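Acta de la reunión de febrero
Club de Robótica Dramier
Aula taller, planta baja

Hora de inicio: 17:21 (convocada a las 17:00)
Preside: Birsen Altıntaş
Toma notas: Selim Aydoğan, por sorteo, aunque conste que el sorteo lo organizó la presidencia
Asisten: los equipos Drona y Siro casi al completo, y dos alumnas de primero que venían a preguntar por el club de ajedrez y se quedaron

1. Lectura y aprobación del acta anterior

Se lee el acta anterior. El equipo Siro pide que se retire la expresión «incidente del pegamento» y se sustituya por «incidencia con adhesivo». Se acepta. Queda aprobada con ese cambio y con la abstención de quien tenía todavía la manga pegada en el momento de los hechos.

2. Estado de cuentas

Quedan 166 euros en la cuenta del club. De ellos, 50 están comprometidos para la inscripción en el Torneo Hagedorn, que no se devuelve si el equipo se retira, ni si el equipo llora. Birsen recuerda que el presupuesto no cubre pizza. Se pregunta si cubre empanada. No la cubre.

Se aprueba gastar lo necesario en bridas, cinta de tela y un juego de llaves Allen que sustituya al que desapareció. Se ruega a quien lo tenga en casa que lo devuelva sin dar explicaciones.

3. Informe del equipo Drona: prueba de recogida de platos

Selim deja un momento el bolígrafo para informar y luego intenta reconstruir lo que ha dicho.

La prueba del Hagedorn consiste en recoger platos repartidos por una mesa y apilarlos en una bandeja dentro del tiempo dado. Cada plato bien apilado puntúa; el plato que queda montado en el borde puntúa la mitad; el plato en el suelo resta. El reglamento no dice nada del plato que el robot coge, levanta y vuelve a dejar exactamente donde estaba, que es hasta ahora nuestra especialidad.

El equipo ha repartido el trabajo entre los dos brazos. El izquierdo se ocupa de los platos del fondo y el derecho alimenta la pila. Sobre el papel no se estorban. Sobre la mesa se han saludado tres veces, una de ellas con ruido.

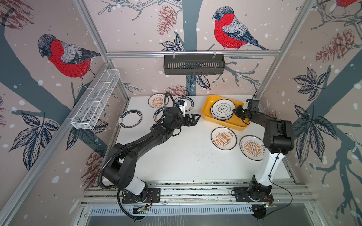
Equipo Drona: los dos brazos en la celda, con la bandeja amarilla al fondo y seis platos todavía sobre la mesa.

De los 21 intentos registrados en el cuaderno desde la última reunión, 17 terminaron con al menos un plato apilado sin ayuda humana. Se hace notar que «al menos un plato» es un criterio generoso. Selim responde que el criterio se fijó antes de empezar, cuando todos éramos más optimistas y, por tanto, menos exigentes.

Problemas abiertos:

El agarre por el borde. Los platos planos sobre la mesa dejan muy poco sitio para meter el dedo inferior de la pinza. La solución actual consiste en empujar el plato hasta que se incline un poco y pinzarlo entonces. Funciona, pero visto desde fuera parece que el robot esté enfadado con la vajilla.

La detección. El programa distingue bien los platos de borde oscuro. Los del sol naranja le gustan demasiado: a veces cree que el dibujo es el plato entero y va a cerrar la pinza en pleno centro, donde no hay nada que agarrar. Se propone entrenar con más ejemplos de esos. También se propone comprar platos lisos, y se rechaza, porque el reglamento pide vajilla decorada y porque ya les hemos cogido cariño.

El fondo. Se reabre el debate sobre el papel de las paredes de la celda. Una parte del equipo sostiene que los pájaros de pecho rojo y las piñas confunden a la cámara. La otra parte sostiene que lo que confunde a la cámara es el código. Se acuerda hacer una tanda con las paredes tapadas y otra con ellas a la vista, y aceptar el resultado sin rencor. El sector partidario de los pájaros pide que se recoja en acta que, pase lo que pase, los pájaros se quedan. Se recoge.

El cableado del brazo derecho. Hay que fijarlo mejor. Birsen pregunta si no se había aprobado ya esto en la reunión anterior. Se consulta el acta anterior. Se había aprobado.

4. Informe del equipo Siro: seguidor de línea

El seguidor de línea sigue la línea. El equipo pide unos segundos de silencio para valorar la noticia, y se le conceden.

A continuación se aclara que la sigue en recta. En las curvas cerradas se despide y continúa hacia la puerta. Se cree que el sensor exterior lee tarde, y el equipo quiere probar a bajarlo unos milímetros y reducir la velocidad a la entrada de la curva. Hay quien prefiere dejar la velocidad como está y participar en otra categoría. No se somete a votación.

El equipo Siro pide usar la mesa grande la próxima semana. El equipo Drona contesta que la mesa grande está ocupada por sus piezas. Se produce un intercambio de opiniones que la presidencia resume como «animado». Acuerdo: Drona recoge sus piezas en las cajas grises antes de irse hoy, y Siro deja de llamar «chatarra» a un reductor que costó lo suyo.

5. Turnos y normas del taller

Se recuerda lo siguiente, por si a alguien le pilla de nuevas:

Antes de meter la mano en la celda se pulsa la parada. Decir «es solo un segundo» no equivale a pulsar la parada.

Los cambios en el programa se suben con un comentario que explique qué se ha tocado. «Arreglado», «ahora sí» y «ahora sí de verdad» dejan de considerarse comentarios válidos.

Quien calibra apunta la calibración en el cuaderno. Quien mueve la base después de calibrar, lo confiesa.

Los platos son material de competición. No se come en ellos, tampoco las galletas, tampoco una.

6. Preparación del Torneo Hagedorn

Hay que entregar la memoria técnica antes de final de mes. El índice está terminado y es muy bonito. Faltan los capítulos.

Reparto: Selim escribe la parte de control de los brazos y la estrategia de apilado. Birsen revisa el texto completo y elimina los signos de exclamación. Siro redacta su mitad y se compromete a que no ocupe el doble que la otra. Las dos alumnas de primero se ofrecen a hacer los esquemas; se acepta con un entusiasmo que quizá las haya asustado.

Se discute el nombre del robot en la ficha de inscripción. Se presentan varias propuestas, todas juegos de palabras con «plato». Tras un rato largo se acuerda inscribirlo como Drona, igual que el equipo, y seguir con el orden del día.

7. Ruegos y preguntas

Se ruega bajar las persianas por la tarde, porque el sol cambia las lecturas de la cámara. Se ruega volver a subirlas al salir, a petición de quien usa el aula por la mañana.

Se pregunta si habrá camisetas. Véase el punto 2.

Se pregunta por qué el acta es tan larga. El que suscribe toma nota de la pregunta.

Tareas pendientes

Selim: más ejemplos de platos con sol naranja para el entrenamiento; sujetar el cable del brazo derecho (segunda convocatoria).
Birsen: pagar la inscripción y guardar el justificante en un sitio que luego recuerde.
Equipo Drona: tanda comparativa con las paredes tapadas y sin tapar; recoger la mesa grande.
Equipo Siro: bajar el sensor exterior y probar las curvas con la puerta cerrada.
Todos: buscar las llaves Allen.

Se levanta la sesión a las 18:50. La próxima reunión se avisará por el grupo.

Selim Aydoğan, secretario en funciones
V.º B.º Birsen Altıntaş, presidenta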